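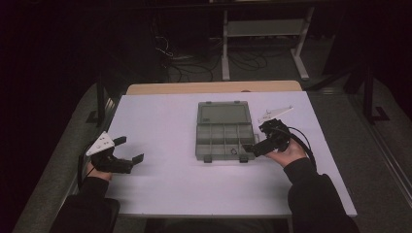
## Drutura hand-held gripper pair: worth the money for a small workshop?

**fouad_saliba**

Posting this in Kit and Reviews because the older thread is closed. We have had the Drutura pair on trial at Florness since June and I have to tell my manager yes or no by Wednesday. I'd like to hear from anyone who has run them for longer than I have.

What we do with them: small parts sorting and box work. Picking washers and rings out of divided organisers, putting them back, opening and closing lids. The recordings go off to train the two-arm cell we are meant to get running later on. The person sits or stands at a white table, one gripper in each hand, and does the job at an ordinary pace.

My notes so far:

- Grip is good on anything with a bit of height. A ring lying flat at the bottom of a small compartment is hard work. You end up pushing it against a divider and tipping it up.
- The cables are thick. On the right hand mine likes to loop out to the side and then drag on the table edge when I reach across.
- The white triangular plates on top are fine until both hands are over the same box. Then they want to knock into each other.
- Software is plain but it has not crashed on me.
- Price for the pair with the small stand and a year of support was quoted at 4000. That is the part my manager keeps reading out.

So, keep or send back?

---

**abla.k**

Keep, if box work is what you do. We had the Bretico ones before and the fingers had so much play in them that I could never put a washer where I meant to. The Drutura fingers come together square every time.

On the flat ring problem, ask them for the narrow tips. They are not on the website. I emailed and got a set in the post without being charged, though I don't know if that is normal. They go into the corners of a compartment much better. You lose a bit of grip on larger things, so I swap back for lids.

Abla Kassab, Noonan workshop

---

**fouad_saliba**

Thanks. I didn't know there were other tips. How long does a swap take?

---

**abla.k**

Five minutes a hand with the key they supply. Longer if you drop the little screw on carpet. Do a fresh zero after each swap or the jaw opening reads wrong in the log.

---

**ffarah**

I'll be the one to say send them back.

We bought a pair last year and my complaint is with the service, not the build. One trigger went sticky in the second month. Support asked me for a video, then another video, then a form. Then it sat. The replacement came after we had already borrowed a pair from another site to finish the job. For that price I expect a phone number with a person on the end of it.

Also, the cables. I know they sell it as a feature that there is no battery to charge, but two fat cables on one small table is a daily nuisance. I had one of my people pull an organiser clean off the edge with the left-hand cable. Parts all over the floor for the rest of the afternoon.

---

**abla.k**

The cable thing is down to how you route it. Ours go up over the operator's shoulders on a bit of elastic and I never think about them. If you let them run along the table they will catch, same as any cable.

---

**ffarah**

I shouldn't have to buy elastic to make it usable. And it's a pain for anyone short, because the cable then pulls upwards on the wrist. We tried it.

---

**samer_h**

Somewhere between you two. I've used the Drutura pair on two jobs and the Bretico on one.

Things I'd put in favour:

1. The plates hold their position. I checked ours against a jig at the start and end of a long run and they had not shifted. With the Bretico I was redoing that check most mornings.
2. The trigger is light. After a full session my hands were tired, but I've had much worse.
3. The log files are simple. One folder per recording, named by time, and nothing hidden away in a database.

Against:

1. Fadi is right about support. It is slow. I had better luck going through the dealer.
2. Weight is forward of the hand. You notice it when you hold the jaw still above a box and wait.
3. Tracking goes off when one plate covers the other. On Fouad's sort of task, where both hands work on one small box, you'll get that more than most.

Fouad, what are you losing on that last one? I'd want that figure before I told anybody to buy.

---

**fouad_saliba**

Fair question. I went through last week's batch this morning. We made 66 recordings of the organiser task and I threw out five for lost tracking. Every one of those was with my hands crossed over the middle of the box. When I come in from the left with one and from the right with the other, and leave the jaws pointing at each other, it holds up.

I had more bad ones early on, before I sorted out how I was standing.

---

**samer_h**

That's better than I got. Did you change anything apart from how you stand?

---

**fouad_saliba**

Two things. I put the box in the middle of the table instead of near me, with the lid folded back on the far side so it isn't between my hands. And I angle the right-hand plate outwards a bit, away from the left one. It feels odd for the first few goes.

---

**ffarah**

See, this is what I mean though. You've moved the box, changed how you stand and twisted your wrist to suit the tool. The recordings are supposed to show somebody doing the job the normal way.

---

**abla.k**

I don't agree. The two-arm cell won't do it the way a bare hand does either. It will have two jaws of the same shape and will need room to get them past each other. If the person has to think about that while recording, so much the better for what comes out.

---

**ffarah**

Maybe for the reach. I don't see how a bent wrist helps anybody. Ask your people how their arm feels at the end of the day.

---

**samer_h**

Both reasonable. Fouad, keep sessions short in any case. We stopped for a break every half hour and the recordings after the break were cleaner than the ones before it.

One more about the box itself. Clear and see-through lids gave us trouble on our second job. The camera was fine, but people misjudged where the rim was and shut the jaw on air. We put a strip of tape along the edge we wanted them to grab. Worth trying if your lid is that sort.

---

**fouad_saliba**

It is, grey-green and you can half see through it. I have been going for the raised rim and missing about as often as you'd expect. Will try the tape tomorrow.

---

**rizk_a**

Coming at this from the buying side, as I do the orders for our place and the workshop just tells me what they want.

Before you say yes, get the following in writing from whoever sells it to you:

- what the yearly support costs after the first year (ours went up)
- whether the tips count as wearing parts or are covered
- turnaround on a repair, in working days, and whether they lend you a gripper in the meantime
- whether you can buy one hand on its own if one dies

We didn't ask the last question. When our left one failed out of warranty we were told they are matched and sold only as a pair. I argued and got a single in the end, but it took weeks.

Abla Rizk

---

**ffarah**

The loan unit is the big one. If they'll put that in writing I'd drop most of what I said.

---

**abla.k**

Our dealer does lend. It wasn't in the contract, I only had to ask. So I suppose it depends who you go through, which is a fair mark against Drutura themselves.

For what it's worth we've not needed a repair at all. Ours get used most days.

---

**fouad_saliba**

I rang the dealer after reading this. They will put a loan pair in writing, but only while we pay for support. Tips are treated as wearing parts. No single-hand sales "as a rule". Second-year support they are going to email me about.

I also asked about the narrow tips and the man on the phone had never heard of them, so I've written to Drutura directly as Abla K. suggested.

---

**rizk_a**

Get the second-year price before Wednesday, not after. They were quick to answer me until the order was signed.

---

**samer_h**

Agreed. If that number is sane I'd keep them. For divided boxes and small rings I haven't used anything better at the price, and going back to the Bretico would cost you in thrown-out recordings.

---

**ffarah**

I'd still hold off until the narrow tips are in your hand and you've tried them on the flat ring. You said yourself that's the part it does worst, and it's most of your job.

---

**fouad_saliba**

That's true. I'll ask if the trial can run on another fortnight for that reason. Support price came through while I was typing and it is higher than the first year, though not silly. I've sent it on to my manager.

Will post again once I've had the tips on.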